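Headwear and Display Forms: Gallery
Clultthorpe Museum of Work and Travel

Collections > Galleries > Headwear

The headwear holdings at Clultthorpe cover protective and occupational pieces received from local employers, riding clubs and private donors. The catalog lists 1720 items, of which 300 are helmets. Most are kept in closed storage and may be viewed by appointment. A smaller group is shown in the Rosser Room, where the display is changed each December.

This gallery page accompanies the section on open-face helmets and the forms used to present them. The section was prepared by Špela Gashi, Curator of Dress, with display work by Yogesh Awasthi. Plain white forms were chosen for the whole section so that the shape and finish of each helmet can be studied without distraction.

Visitors may enlarge each picture by selecting it. Captions are provided by the Collections Office.

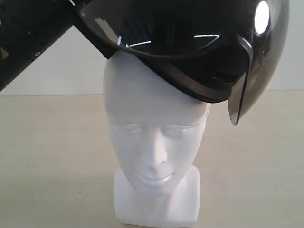 Open-face helmet with a glossy black shell, at an angle on a white mannequin head. The features of the head are softly modeled, with closed eyes and a squared base. 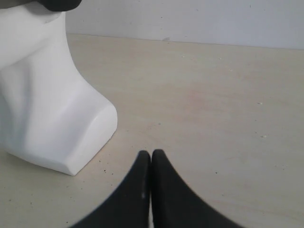

White mannequin form, view of the neck and sloped shoulder section. The flat bottom rests directly on the tabletop.

Forms in the section are selected by head measurement. A helmet that is too small for its form places strain on the lining, and one that is too large will shift when the case is opened. Where the fit is uncertain, staff record the inner circumference of the helmet and consult the table of forms held in the Gekileck workroom. Padding of unbleached cotton may be added at the crown. Adhesives are not used on any part of the collection.

Glossy shells are handled with clean nitrile gloves, as fingerprints are difficult to remove from older finishes. Chin straps are left unfastened while on display and are supported if the stitching is weak.

The section includes 43 helmets, arranged by type of use. Large-print labels are available at the entrance to the Rosser Room. A printed handlist, produced by the Zastomport Press in an edition of 1000 copies, may be purchased at the front desk or requested by mail.

Requests to reproduce pictures from this page should be addressed in writing to the Collections Office, stating the title of the gallery and the intended use. Applications for the current round close on 31st May.

Related galleries: Work Gloves and Gauntlets; Hat Blocks and Stands; Riding Dress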